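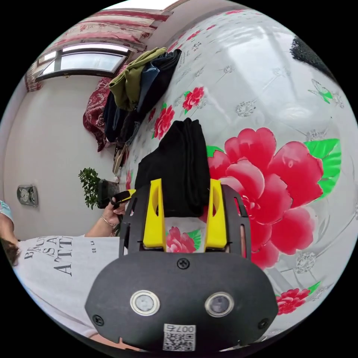
When a Quiet Fault Is Still a Fault

Opinion, by Hsiu-ying Tu

In October the Grelter household program withdrew 74 recorded demonstrations of garment folding from its training library. The notice ran to four lines. It said that a position error had been found in one hand-held gripper, that the affected recordings had been removed, and that no person had been hurt. All of this was accurate. I wish to argue that it was not enough, and that our field has fallen into the habit of treating faults in demonstration equipment as matters of housekeeping.

The facts are not in dispute. A screw holding one finger to its carriage had backed out by a small amount. The finger still opened and closed, and the operator had no reason to stop. The recorded opening between the two fingers, however, no longer matched the true one. Each time the operator took hold of a folded shirt, the record stated that the fingers were farther apart than they were. The recordings were uploaded, passed the automatic checks, and were used with others to train the folding routine for the arm at the Sandham test apartment.

The arm then did what it had been taught. It closed too far on thick items and pulled the fold out of thin ones. On the tenth trial of the morning it gripped a sweater together with the edge of the bedspread beneath it and continued to lift. The force limit should have ended the motion at once. It did so only after a bedside lamp had been dragged to the floor, and the reason for that delay is still being studied. I-hsuan Hsu, who was supervising, pressed the stop button and recorded the event as a minor property loss.

I have no quarrel with that entry, which followed the form. My quarrel is with the form. It asks whether anyone was injured and what was broken. It does not ask where the behavior came from. Had Ms. Hsu not gone back through the source recordings on her own time, the program would have replaced the lamp and lowered the speed of the arm, and the faulty tool would have stayed in use.

The usual defense is that a hand-held gripper is not a robot. It has no motor capable of harm, it is carried by an adult, and it is put down when the work is over. Under the Skeltusness inspection schedule, which many programs have adopted, such tools are placed in the same class as tripods and charging cases. They are inspected when they are issued and when they are returned. Between those two dates a tool may spend weeks in bedrooms and kitchens, where it is knocked against door frames and packed in bags with its own chargers.

I consider this classification mistaken. The tool is the first part of a machine whose last part does have a motor. An error made by the one is carried to the other without being weakened along the way, and it arrives in a home where the people present have no means of knowing about it. Folding laundry on a bed is gentle work. The same records of grip and reach will also be used for lifting a pan or handing a cup to an older person.

There is also the matter of the operators. They work in lived-in rooms, with other people close by and household belongings within reach. They are instructed to behave naturally and to keep a steady pace. At Grelter the target was 300 recordings per operator in each period, and a discarded recording did not count toward it. Two operators had remarked that the grip felt loose. Neither had been given a place to write it down.

Three changes would be modest in cost. The first is a ten-second check at the start of every session, in which the fingers are closed on a block of known width and the reading is compared. The second is that every incident report for a trained arm should name the tools that produced its training material. The third is that a recording discarded for a suspected fault should count in full toward the operator's target.

Oltmanns, which supplies the arm, has objected that the second change would slow reporting by adding a step that most incidents do not need. The objection deserves a fair hearing, and a shorter form could be permitted where the cause is plain. It was not plain at Sandham. The first three explanations offered were the lighting, the fabric and the operator.

The Grelter notice is to be reviewed before the next collection period begins. I have asked that it be reissued with the cause stated, the tool identified and the two operators' remarks included.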